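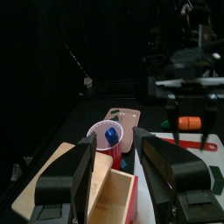 Okeke acha que ainda é cedo para falar em robô doméstico: arrumar uma mesa pequena, argumenta, é bem diferente de arrumar uma cozinha onde alguém acabou de almoçar. A opinião chegou por escrito depois que a Ardale anunciou a nova fase do Kiseten, seu projeto de automação de tarefas simples.

O plano prevê 200 horas de ensaios com dois braços, sempre com objetos leves como copos, blocos e caixas. A empresa quer saber se as máquinas já conseguem guardar coisas no lugar certo sem ajuda humana. 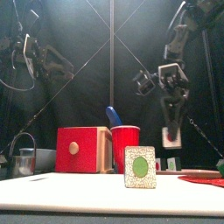
*Bloco branco suspenso pela garra direita, ao lado do copo vermelho.*

Segundo a Ardale, pegar um objeto isolado deixou de ser o maior problema. O difícil é trabalhar quando um item encobre o outro, situação comum tanto na pia de casa quanto na bancada de uma oficina. Panos também dão trabalho, pois mudam de forma a cada toque. 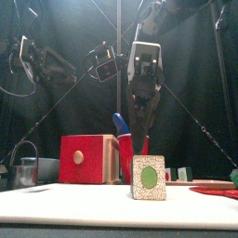 *Braços sobre a mesa de trabalho; em primeiro plano, o bloco com oval verde.*

A rede de lojas Ekalum pretende testar o sistema na reposição de prateleiras, em uma única unidade e fora do horário de atendimento. O teste deve durar 6 semanas. Não há data para uma versão residencial, e o preço não foi divulgado.
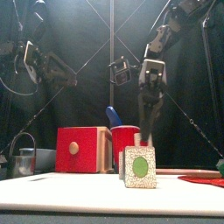 **Da Redação** | 10 de abril de 2020

A Ardale informou ainda que o Kiseten não prevê, nesta fase, o manuseio de facas, vidro ou líquidos. Os resultados devem ser publicados em fevereiro, junto com a lista de tarefas que as máquinas não conseguiram concluir.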